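Workshop notebook, 6 October 2025

Parcel locker trial, week three. Writing this up before I talk myself into liking it.

Flovik sent over their summary for the walk-up lockers on the Plemen site. The headline claim is that 2,597 parcels went through and that customers "strongly prefer" collecting to waiting at home. I went looking for the question they asked people. It was a pop-up on the locker screen, shown after the door had already opened. So the people who answered were the ones who had walked over, typed a code that worked and got their box. I would be pretty pleased too. Anyone whose code failed never saw the pop-up at all.

Asked Rhun Landeg for the raw door log instead of the summary. It came as one big text export with the times in two different formats, which took most of the morning to sort out. Once it was lined up:

- 670 pickups needed more than one try at the code
- 32 doors opened and were never logged as closed
- no record of people who gave up and left, as the log only starts when somebody touches the keypad and it drops the entry if they time out

The last one bothers me most. Rhun says a timeout is "not an event." It is an event to the person standing in the rain. He has agreed to turn on timeout logging from the next firmware load, but he wants it off again after two weeks to save storage. We'll see. I have seen the size of these files and I don't buy the storage argument.

The 32 open doors might be nothing. The latch switch on the Rätsep units sits very close to the hinge side and I can make it misread on the bench by closing the door gently. Slam it and it reads fine every time. Rhodri Phillips thinks it's people walking away with the door hanging open. Could be either, could be both. I put a bent tab on the spare unit to push the switch sooner and will run it through a few hundred gentle closes before I say anything to Rätsep.

Then there's the delivery side. Flovik's pitch back in June was that a driver could fill a full bank of lockers in 19 minutes. I can't find where that number came from. Rhodri rode along on one drop and says the driver spent a good part of it hunting for a compartment large enough for a flat-packed shelf, then put it back in the van. That parcel counts as "redirected" in the summary and not as a miss. I've asked for redirected parcels to be split out. No reply so far.

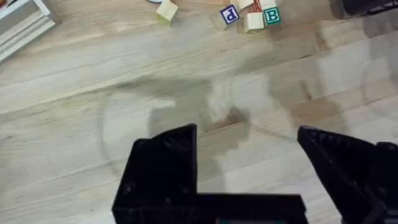 Alphabet blocks on the wood surface, gripper at the bottom.

Judar want to know by the end of the month if we'd sign off on a second site. My answer today is no. The lockers may be fine, but the numbers we have can't show it either way.

To do:
- gentle-close run on the spare latch, with and without the tab
- chase Flovik on redirected parcels and the source of the fill time
- get Rhun to put the timeout logging in writing
- fix the clock on the bench keypad, it drifts

Comments (3)

rhodri p: For the record I said SOME people leave the door open. I watched two of them do it. Agree on the shelf.

Rhun Landeg: Timeout logging is in the next load. Two weeks, then we look at file size together. The mixed time formats are from the old controller, I can send you the script I use.

benchrat: Does the tab hold up when it's cold? We had a similar latch fix that was great indoors and useless on a loading dock.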